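April 2020

Kimutai called before I'd had coffee to ask whether I had picked a gripper yet, in the tone of a man asking whether I had picked a kidney. I said I was still comparing. He said I'd been comparing when he called last time. I said that was how comparing worked.

So, for the record, and so I can read it out to him the next time he calls: there are two grippers in the running, both living in the simulator because the real arm is behind a locked door across town and I am at the kitchen table with a laptop that sounds like a hair dryer. One is the slim parallel one, two narrow fingers, which Jabari likes. The other is the Fodameo, which has fat padded jaws and a lot of opinions. Each comes as a model file. The Fodameo's arrived with its fingers attached backward, so it spent its first morning opening when told to close. I wrote to the firm and got a very nice reply from Lino Bianchini saying that this was a known matter of convention. I flipped a sign and moved on with my life.

Got through the rest of the can trials for the slim one today. The task is dull on purpose. Pick up the can, carry it over to the black plate, put it down, let go, back away. The script then checks whether the can is on the plate and upright and writes a one or a zero. I set it for 1000 attempts with the start position jittered a little each time, and went and did the dishes. When I came back there were 83 failures and the laptop was too hot to put my hand on.

83 is not bad. It's also not a number I can hand to Kimutai without a story attached, so most of the afternoon went into the story.

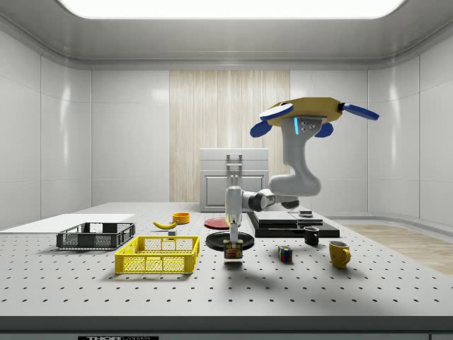
I started by replaying failures one at a time at quarter speed, with a pad next to me and a heading for each kind of trouble. The first heading was "slipped." The second was "plate." By the end the third, "???", had the most under it, and I had to go back and be an adult about it.

The slips are easy. The fingers are narrow, so they touch the can over a narrow strip, and if the strip is well off the middle of the can, the can swings like a sign outside a pub. It may stay in the fingers the whole way and then land on one corner and tip. Strictly speaking that's a bad landing and no slip at all, and I spent too long deciding where to write it. I wrote it under slipped. Elibariki would have made a fourth heading, and a key with colors.

The plate ones are my fault. The plate is thin, and I had told the release step to let go at the height of the table plus half a can, having forgotten that plates have a thickness. The arm therefore pushes the can down into the plate a hair before opening, and the physics engine, which is a polite thing up to a point, puts up with this most of the time. Then once in a while it doesn't, and the can leaves. I watched one go straight up out of view. I watched it several times, to be thorough. I played it for Tomás over video, who asked if it was going to come down again, and it hadn't by the end of the log.

Fixed the release height. Re-ran just the plate failures with the same seeds and every one of them landed. Did not re-run the whole batch, though I should, and have put it on the list under "new can model" and "eat lunch."

Now the question marks. These are the ones where the arm reaches the can, closes, lifts, and there is no can. No slip, no bump, simply a gripper going confidently over to the plate with nothing in it and setting nothing down with great care. I have worked with people like this. I went through the contact logs and the fingers do touch the can, so it isn't a missed reach. What I think is happening is that the close command and the lift command are too near each other, and when the laptop is struggling the controller starts lifting before the grip force has built up. Which would make it a fault of my timing and my hair dryer, and no fault of the gripper at all.

This is annoying, as it means the number is partly a measurement of my kitchen.

I tried it with a longer pause between close and lift and ran seed 3719, the worst offender, over and over. It held every time. Then I took the pause back out and closed the browser with all its tabs, and it held then too, so I've learned either one thing or two.

Jabari's case for the slim gripper, which he made again at some length on the afternoon call, is that it can get into things. He's right. The can is the easy part of the list. After the can come the mugs, and after that the banana going into one of the baskets, and anything that has to go down inside a basket past the rim is a different game with fat jaws on the end of your arm. I ran the Fodameo at the banana last week and it got the banana in fine and then caught a jaw on the mesh coming back up. In the simulator that means a jitter and a warning message. On the real arm I'd guess it means a basket on the floor, a stop button, and Kimutai calling before coffee.

On the other side, the fat jaws don't care where they grab a can. They close on it and the can stays where it's put. I haven't run the full batch with it yet, only a short one to make sure the sign was really fixed, and it didn't drop any. Jabari says a short batch proves nothing. He didn't say this about his own short batch, which I had the grace to remember silently and am now writing down.

Then there's the controller question, which everybody keeps shoving in with the gripper question as if they were one purchase. Tomás wants us on the Bunside, because he's used it before and knows where it hides things. The group in the Nic Giolla building runs Sindaso and swears by it, though they also swear at it, and I've been on calls with them where I couldn't tell which was going on. For the can trials I've been using the plain position controller that came with the simulator, which does what it's told with no sense of touch whatsoever, hence the business with the plate. A controller that could feel the plate coming and ease off would have hidden my mistake completely. I go back and forth on whether that's an argument for it.

Elibariki thinks we should run each gripper with each controller and fill in the grid. That is the correct answer and I hate it. Two grippers, two real controllers, a full batch in every square, 4 batches, on this laptop, for one object. I asked whether he had a machine that could take a share of it. He has, it appears, a very good one, and has been using it to render the arm with nicer shadows.

To be fair to him, the shadows have been useful. When the can is coming down it's hard to judge the height from the picture alone, and the shadow sliding in under it tells you more than the numbers do if you're only glancing up between emails. I said so and he was unbearable for the rest of the call.

He has agreed to take the Bunside half. I've sent him the scripts with the fixed height and the longer pause, and a note asking him please not to improve them. If he moves so much as a mug we'll be comparing two different tables and I'll have to start over. He replied with a thumbs up, from which I take no comfort.

Other small things, before I forget them.

The camera view I've been using is fine for watching but no good for judging the tilt on the can. I want a second one low down at plate height. Tomás says there's a way to do it in the settings, and that it's obvious.

The friction value on the slim fingers is whatever was in the file when we got it. I asked Jabari where it came from and he said from the previous file. Somebody at some point must have rubbed a real finger on a real can, or else typed a number that looked nice. I raised it a little to see, and the swinging got better, which pleased me until I thought about what it did to all the earlier results. Put it back. Wrote the value on the pad with a box drawn around it.

Wrote to Lino again to ask what the Fodameo pads are rated for and whether the number in their file was measured. He says he'll find out who would know.

Called Kimutai after dinner so that for once it would be me doing the calling. Told him the slim one drops a few, that some of those are mine, and that the other one hasn't had a fair go yet. He asked which one I would pick if I had to say tonight. I said the slim one, with different pads on it. He said that wasn't one of the two. Starting the full Fodameo batch now and leaving the laptop on the tile by the back door, where it's coolest.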